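Clearing and Wiping a Dining Table

Plendham Residence Services asks all residents to leave shared tables ready for the next meal. Please follow the steps below.

Step 1. Carry plates and cutlery to the counter. Lift each plate straight up -- sliding it may scratch the finish.

Step 2. Look across the surface at a low angle and note any marks before applying water.

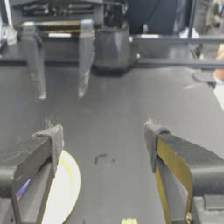 A grey tabletop with a small dark mark near the middle and a plate still to be cleared.

Step 3. Wipe from the far side toward yourself with a damp cloth. Hold the cloth on a stubborn mark for a minute, then rub lightly. Scouring pads are not permitted.

Step 4. Dry the table with a clean towel and return the cloth to the rinse bin.

Marks that remain after two attempts should be reported to Domnica Vlad, Room 13, before noon on Thursday.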